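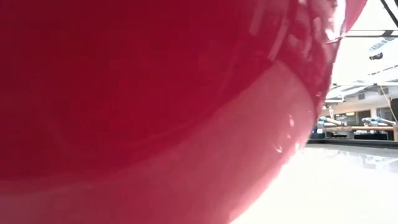

One reader wrote in to say that glossy bowls are a mistake on a work table, that they show every fingerprint, and that she would take a dull finish in any color over a shiny one. Other readers have said much the same since the November page, and most of them still own a red one.

Gretel bowls on a white table: a gallery

The Gretel set from Dovis is sold for sorting and holding small dry things. Beads, dried corn, buttons and screws are the usual contents. The bowls come in mixed sizes and strong colors, and the largest holds 900 milliliters. They nest, so a full set takes up one spot on a shelf. Devadiga carries them in the store and by mail.

The gallery is short. Click any picture for the large size.

Picture 1. Glossy red, very close. The color goes from deep crimson to a pale pinkish red where it picks up a reflection, with a bright white highlight on the right. Strong gloss like this needs a soft cloth. Paper towels leave fine scratches over time.
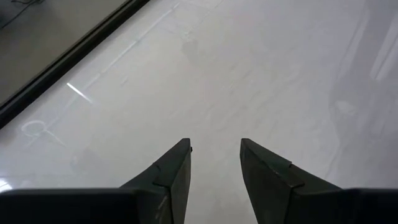
Reading time: 2 minutes

Picture 2. The white surface, pale and glossy. White is a good choice under colored bowls if you sort by eye, and small pieces that roll away are easy to find unless they are white themselves. For white beads or rice, put a dark tray liner down first. Devadiga sells one in charcoal, and a dark dish towel does the same job.

A glossy top also wipes clean faster than bare wood. Use a damp cloth, then a dry one. If the top is new, check that bowls don't slide when you reach into them. A rubber ring under the base fixes that.
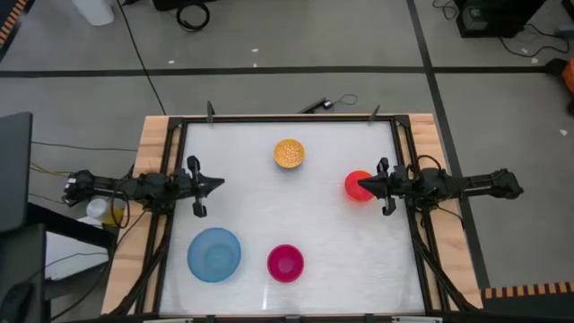

Pisesia, Issue 12, page 50

Picture 3. The whole table, with pale wood along the sides, knots and all, and a black metal frame around the white. The small yellow-orange bowl near the top holds the small, round, pale yellow pieces. Red is on the right. The magenta and the translucent blue are both empty, and the blue is the widest.

Keep the full bowl toward the far side of the table and the empty ones close to you if you are sorting by hand. It saves reaching over things. The translucent blue is the one we would pick for the last step, when everything gets tipped into one place.

All of the bowls can be washed by hand in warm water. Dovis does not recommend the top rack or the bottom rack. Replacement bowls are sold singly in every color except magenta, which comes only with the set.

Next gallery: lids and stacking trays.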